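About Derura
Print this page | E-mail this page
Reading time: 2 minutes

Derura mends soft furnishings. We also re-cover them, re-stuff them and, when asked nicely, tell you whether they were worth buying in the first place. We started in a former shoe shop in Flemance with one sewing machine and a kettle, and the kettle was the more reliable of the two.

The first year brought in 500 jobs, a good many of them the same dog's bed. We now get through 1,821 a year from a larger workshop on Pumeck Lane, where the roof is sound and the parking is dreadful. There are five of us. All of us can sew, four of us can answer the telephone, and we take turns pretending to understand the accounts.

We don't do leather. We did leather once, in April, and the customer was very decent about it.

What we like best is the stuff other firms send away: window seats with no square corners, caravan benches, the chair your aunt left you along with her opinions. Bring it in and we will give you a price on the spot. If the repair costs more than the thing deserves we'll say so -- most people have it done anyway.

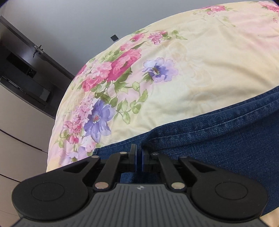
Roses and purple flowers on a cream ground.

We keep 1,000 fabric samples on the shelves, and you may borrow any six for a week. Florals come back late. Beige comes back the next morning, usually with an apology.

The workshop opens at 8.30am and shuts when the last zip is in. Please ring before bringing a sofa.

Related pages
Prices and waiting times
Borrowing samples
The Gatchalian bench: a long repair
Finding us on Pumeck Lane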